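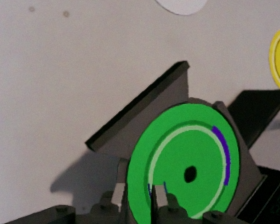
## 握力100のまま寝てしまった話

またやりました。先に言うと誰もけがはしていません!

シミュレーションでつかむ練習をさせているうちのグリッパー(勝手にロラリと呼んでます)、画面の中ではずっといい子だったんです。225回まわして失敗は4回だけ。もうこれは勝ったなと思って、同じ設定をそのまま実機に流して、様子も見ずに布団に入ってしまった私が悪い……。

朝起きたら指が閉じっぱなしで、モーターが熱い!つかむはずの部品は床に転がっていて、何もない空気を握りしめたまま頑張っていたらしいです。ログを見たら、握力の上限が100(つまり制限なし)。シミュレーションだとモーターの温度なんて計算していないから、どれだけ強く握り続けても平気な顔をしてるんですよね。

オレスティスに話したら「タイムアウトは?」と聞かれて、ないです、と答えたときの沈黙がつらかった(笑)。5月にも似たようなことで叱られたばかりなのに。

とりあえず、握って12秒たっても接触が検出できなければ指を開いて止まるようにしました。握力の上限も下げて、非常停止ボタンは机の奥から手前に移動。無人で動かすのは当分禁止です。

左の指だけ戻りが少し渋い気がするので、週末にばらして見てみます。グリスで済むといいなあ。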